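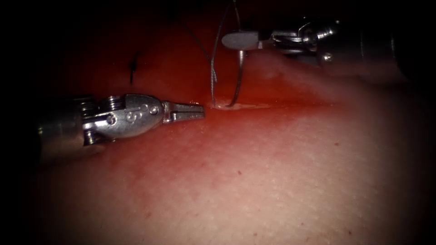 Sutura

La sutura es la costura con que se mantienen juntos los bordes de una herida mientras el cuerpo, que tiene sus propios plazos, hace el resto. El término designa tanto el hilo como la acción de pasarlo, ambigüedad que los cirujanos toleran mejor que los lexicógrafos.

Materiales

A lo largo de los siglos se ha cosido con lino, seda, crin y tendón. El catgut, pese al nombre, no procede del gato, sino del intestino de oveja o de vaca - aclaración que figura en todos los manuales y que no ha tranquilizado a nadie. Hoy predominan los hilos sintéticos, divididos en absorbibles y no absorbibles. Los segundos hay que retirarlos, cita que el paciente suele recordar con precisión.

Técnica

El punto simple suelto es el primero que se aprende. La sutura continua ahorra tiempo, con el inconveniente de que un solo fallo puede aflojarla entera. La intradérmica discurre bajo la superficie y deja una cicatriz discreta.

La práctica se adquiere sobre piel simulada, pies de cerdo o, en épocas de presupuesto corto, plátanos. El manual de Misaki Amano, editado en Sarport, dedica 138 páginas a los nudos y 10 a cuándo no coser, proporción que la propia autora lamenta en el prólogo.

Véase también

Aguja quirúrgica
Cicatrización
Nudo de cirujano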